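Water Hardness and Your Dishwasher: Results of the Steltside Survey

The spring hardness survey is finished, and the figures for the Steltside supply zone are now available at the front desk. Readers who returned a sample bottle will receive their own result by mail. The notes below cover what the readings mean for dishwashers, kettles and water heaters, and what settings to change.

Hardness is a measure of dissolved calcium and magnesium, reported as milligrams per liter of calcium carbonate. Water under 60 is usually called soft. From 61 to 120 it is moderately hard, from 121 to 180 hard, and above 180 very hard. The average for Steltside was 236. Homes on the Mimdale side of the zone, which draw from the reservoir blend, averaged 80. The two areas should not be using the same appliance settings.

To convert to grains per gallon, the unit printed in most American appliance manuals, divide by 17.1. Steltside water comes out at just under 14 grains and Mimdale water at just under 5.

Dishwashers with a built-in softener have a salt reservoir in the floor of the tub and a hardness setting in the control menu. The factory setting is often in the middle of the range, too low for Steltside and higher than needed in Mimdale. Too low a setting leaves a white film on glasses. Too high a setting wastes salt and regeneration water, and very soft water combined with strong detergent can etch glass over time. Etching is permanent. To tell it apart from film, wipe a dry glass with white vinegar. Film dissolves and etching stays.

Use only coarse dishwasher salt. Table salt contains additives that can clog the resin bed, and the fine grain packs into a solid mass. Fill the reservoir immediately before running a cycle so that spilled brine is rinsed off the steel. Combination tablets that claim to replace salt are generally rated for moderate hardness. Check the rating on the box against the figures given here.

If the machine has no softener, the remaining controls are detergent dose and rinse aid. Set rinse aid one step above the middle in Steltside and watch for streaks. Blue streaks or foam mean the dose is too high. A descaling cycle with citric acid, run empty, is reasonable every two months in Steltside. Do not combine citric acid with bleach or with any cleaner that contains it.

Tank water heaters collect scale as sediment at the bottom. Rumbling during heating is the usual sign. Parveen Paracha, who reviewed the service records for this article, recommends an annual flush for Steltside tanks and one every two years for Mimdale. Shut off the power or gas first, close the cold inlet, and allow the tank to cool before opening the drain valve. On older tanks where the valve has never been opened, leave the job to a plumber, as a stiff valve may not reseat.

Kettles are simpler. Cover the element with equal parts water and white vinegar, heat until warm, leave for an hour and rinse twice. 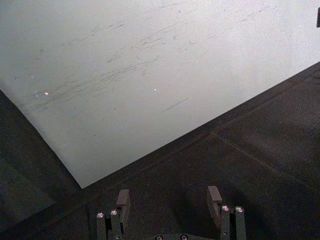
Vedville, July 2019

Corrections to the printed survey sheet: in the table on the reverse, the column headed "grains" was calculated with the divisor for imperial gallons. Those values should be discarded. The milligram column is correct. Waqas Dhanial has recalculated the full table, and replacement copies are at the desk.

Several readers asked about whole-house softeners. These exchange calcium and magnesium for sodium, so the added sodium rises with the hardness removed. Anyone on a restricted diet should keep one untreated cold tap in the kitchen for drinking and cooking. Outdoor faucets are normally left untreated as well, to save salt and protect plants. Set the unit by measured hardness and, where iron is present, follow the manufacturer's correction for it.

Test strips are accurate enough for setting a dishwasher. They are read against a color chart in daylight, at the time stated on the packet. The Jadoon Street branch has strips for members, limit 5 per household. Questions about individual results should go to Eugénie Pichon in writing, with the number from the bottle label. The fall survey will use the same bottles, so please return any that are still at home.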